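Clurken pauses room-cleaning robots after grip fault, publishes first findings

Hotel partner Ballwood keeps 158 rooms on manual cleaning until the corrected software is approved

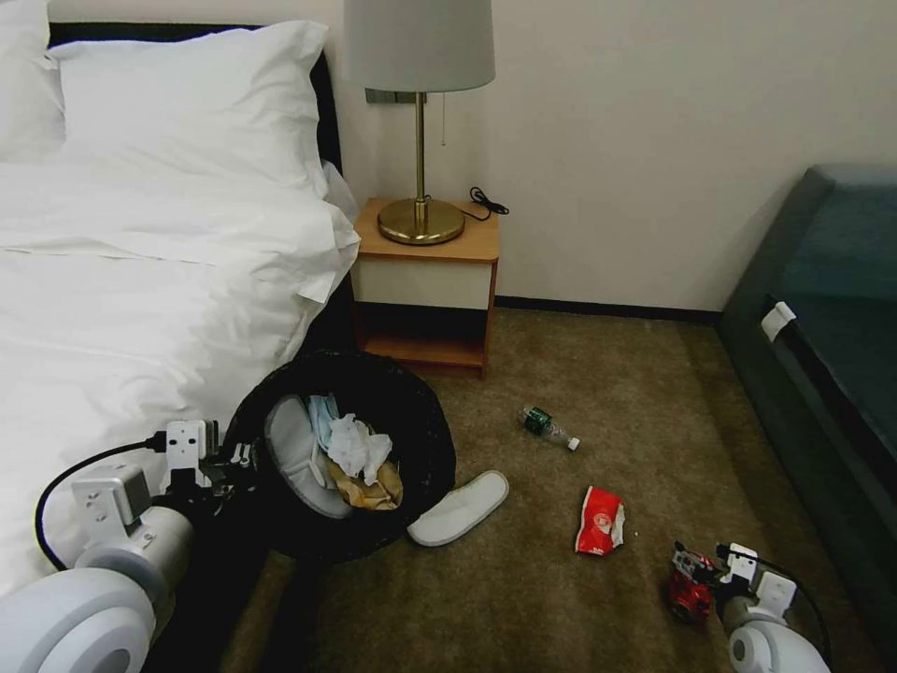
GRARENACH, June – Clurken, the maker of the Mabuza two-armed room-cleaning robot, has stopped all work with the machine in guest rooms after a fault in the control of its grippers. The fault caused a gripper to keep closing after it had already reached the correct holding force. No person was hurt. The company decided on the pause the same day the fault was reported, and it applies to every Mabuza unit at the Ballwood hotel in Grarenach. The fault concerns thin and soft objects which change their shape under pressure, and a hotel room has many of these. A drinks can such as the red one held in the right gripper, a plastic water bottle or a snack wrapper gives way when it is pressed, and the control software must notice this and stop in time. In the faulty version it did not always stop.

The event that started the investigation took place on a Tuesday, shortly after 11 a.m., in a room on the second floor. The robot was picking up litter from the carpet. It closed on an aluminum can that was not empty, and the can split along one side. The liquid reached the carpet and one of the cable connectors of the arm. The robot did not report an error and continued with the next object. A room attendant who was working in the corridor heard the noise, entered the room and pressed the stop button.

"Our colleague did exactly the right thing, and she did it quickly," said Sigrún Skov, operations manager at Ballwood. "But we do not want that the safety of a room depends on somebody passing by the door. We asked Clurken for a full explanation before any robot goes back to work, and they agreed to this without discussion."

What the investigation found

Clurken's engineers have read the logs from 2,000 pick-ups made in the weeks before the event. In 4 of them, the gripper closed further than it should. Three of these cases had passed without notice, as the objects were going to be thrown away in any case and no liquid was inside.

The cause is a filter that was added in the spring update. It was made to remove small disturbances from the force signal, so that the robot would not drop light objects. When an object gives way suddenly, the force falls for a short moment. The filter treated this fall as a lost grip, and the controller answered by closing more. The cutoff, which should end such a movement, used the same filtered signal and therefore reacted too late.

"The cutoff must never depend on the same signal as the function it is watching," said Hanne Ravn, head of safety at Clurken. "We have this rule in writing, and the update was released against it. Our review did not find the mistake. The responsibility is ours and not the hotel's."

Measures

The corrected software reads the unfiltered force signal for the cutoff and limits how far a gripper may travel after first contact. After any sudden fall in force, the robot now holds still, sends a message to the staff and waits for a person. Cans and bottles are handled as if they are full, also when the camera judges them to be empty.

The cable connectors at the gripper will be replaced by a sealed type. The wet connector did not cause a short circuit, but Clurken does not consider this a sufficient reason to keep the old part.

All changes to force control will from now on need the signature of a second engineer from outside the project team. The new version is being tested for 40 hours in an unoccupied room at the Ballwood, with a Clurken technician present the whole time. The results will be given to Þórey Thorlacius, an independent machine safety inspector, who will decide whether the work in guest rooms can begin again. No date has been set.

Until then, the rooms are cleaned by the hotel's own staff – with extra shifts paid by Clurken. Guests with a reservation do not need to do anything.

Other operators of Mabuza units have received a safety notice and should not install the spring update. Operators who have already installed it are asked to stop the robot, disconnect it from the charging station and contact Clurken service before the next use.

Press contact: Dagný Hafstein, Clurken, Grarenach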